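## About Relero

Relero looks after household linen for people who rent out rooms and small flats. We started with 3 customers on one street and a single ironing board. Today we handle towels, cloths and bedding for 20 guest houses, and our shelves hold 800 pieces ready to go out.

We collect in the morning and bring everything back folded, sorted by room and tied in bundles.
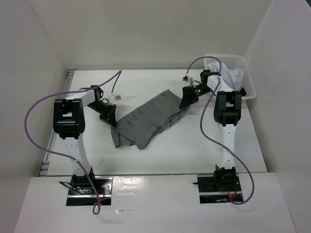 Folding takes up most of our working day. Each type of item has its own fold, agreed with the customer at the start and written on a card. Plain cloths like the grey one are pleated in layers, held at both ends and drawn out across the table. A crumpled white cloth waits in a white mesh-sided basket at the back, so the middle stays clear for folding.

We also mend hems and replace worn cloths from our own stock. Our Tulex plan covers both for a fixed monthly price. Orders for July should reach us before the end of May, as summer fills up early.

The workshop is at Unit 3, Rornier Yard, and the counter is open until 4 pm.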